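### 4.2 Rider fit and handlebar position

The second part of the study dealt with the riding position of the Venar, a single-cylinder road motorcycle with a tubular steel frame. Two handlebars were compared: the standard one-piece bar, and a lower pair of clip-on bars made by Grondix to the drawings of Sin and Chien. The clip-ons move the grips forward and down, and at full lock they leave less room between the rider's thumb and the tank. The footrests, seat and rear suspension were the same in both builds.

Thirteen riders took part. Seat height was set at 840 mm with the machine upright and unladen. Each rider covered the Bunura road loop twice, once with each bar, and the order was changed from rider to rider to limit the effect of tiredness. A session lasted 60 minutes, with a rest between sessions. Riders marked discomfort at the wrist, neck and lower back on a printed scale straight after getting off. Steering angle and front brake pressure were logged throughout, and parts of the loop ridden behind slow traffic were removed before analysis.

Mounting points were treated as separate units in the layout work, so that a bar, a clamp or a footrest bracket could be changed without redrawing the parts next to it. The same layout was used for both builds.

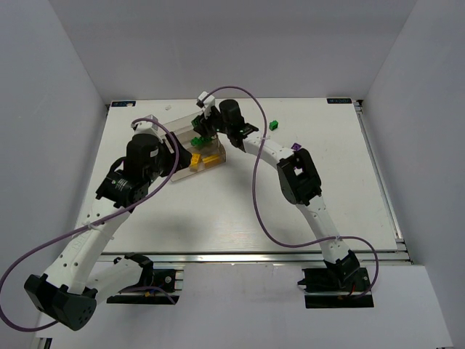 **Figure 3.** Two robot arms over a white tabletop, with yellow and green blocks in a shallow transparent bin.

With the clip-on bars, riders leaned further forward and carried more weight on their hands at low speed. Wrist scores were worse for most of them, and the difference was clearest on the section through Danladi, where there are many junctions and the front brake is used often. On the open part of the loop the gap became smaller. Wind pressure on the chest takes some load off the arms at higher speed, which agrees with the remarks riders wrote on their forms. Neck scores followed a different pattern: taller riders preferred the standard bar, while shorter riders showed no steady preference. Lower back scores did not separate the two builds.

The steering logs showed smaller corrections with the clip-ons in long bends and larger ones when turning at walking pace. The narrower grip spacing gives the rider less leverage, so more force is needed for the same change of angle. Two riders touched the tank with a thumb at full lock. The steering stops were not altered during the study, and these contacts were left in the data.

Tyre pressures were checked before every session. The front tyre was replaced after 500 km, between two riders, and the new one was run in before measurement began again. No correction was made for tyre wear. Air temperature was noted at the start of each session but was not used in the comparison of the bars. The effect of seat foam thickness is dealt with in Section 4.3.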